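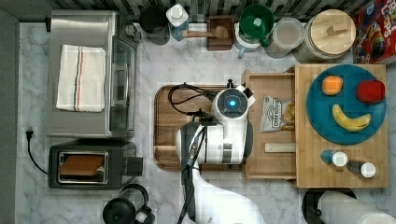 Alby Wihongi still winces when I bring up the plate. "It wasn't even an expensive plate," Alby tells me over a video call that keeps freezing (my end, sorry Alby). "But you hear that sound in a kitchen and your stomach drops."

Some background if you missed my last post. Skaralholm is a tiny outfit teaching robot arms to do kitchen chores, and the software that decides where the arm goes next is called Jukness. Back in November the arm was carrying a plate across the counter when the gripper let go. No alarm, no error on the screen, just a plate on the floor at 8 in the evening and two very quiet people.

I figured it was a weak motor. Nope! "Everybody guesses the motor," Alby says. "The motor was fine. The gripper opened because it was told to open."

What told it was a stale message. Jukness sends the gripper a fresh command every 100 milliseconds, and when the network hiccupped, a bunch of them piled up in a queue. One was an "open" left over from the previous chore. When the connection came back, the gripper worked through the whole pile like a person catching up on old mail, and it didn't care that it was holding something by then.

So why didn't the safety stop kick in? I must have asked this three different ways, and Alby was very patient with me. The stop watches for hard pushes, the kind you get when an arm runs into a wall or somebody's elbow. Dropping something doesn't push on anything. As far as the arm was concerned, it was having a great night.
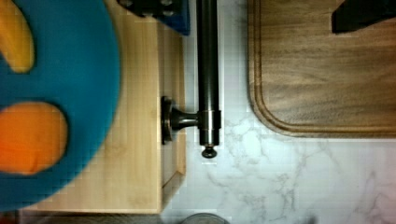
Fouad Nseir thinks Alby is being too easy on the safety stop. If a plate can fall without anybody being warned, Fouad told me later by email, then a kettle can too, and he'd like the arm to freeze any time the grip changes without a good reason.

Alby laughed when I read that out. "Fouad's right, and he's been right since spring, and he will not let me forget it."

They've done some of it already. Every command now carries a time stamp, and anything older than 200 milliseconds gets thrown out. The gripper also checks whether it's holding something before it agrees to open. Alby ran 2,000 pick-ups with the network being tripped up on purpose and got no surprise drops, though there were plenty of annoying pauses where the arm just sat there thinking it over. 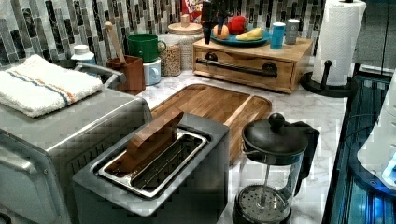

Filed under: Kitchen Robots, Things That Broke

The pauses are what we talked about for the rest of the call. Alby would take a slow arm over a careless one any day, but a robot that stops every few minutes gets switched off by whoever has to cook dinner around it. The next Jukness update is supposed to shorten the waits, and I've asked for a look at the test logs once it's running. In the meantime, Alby keeps one hand near the red button.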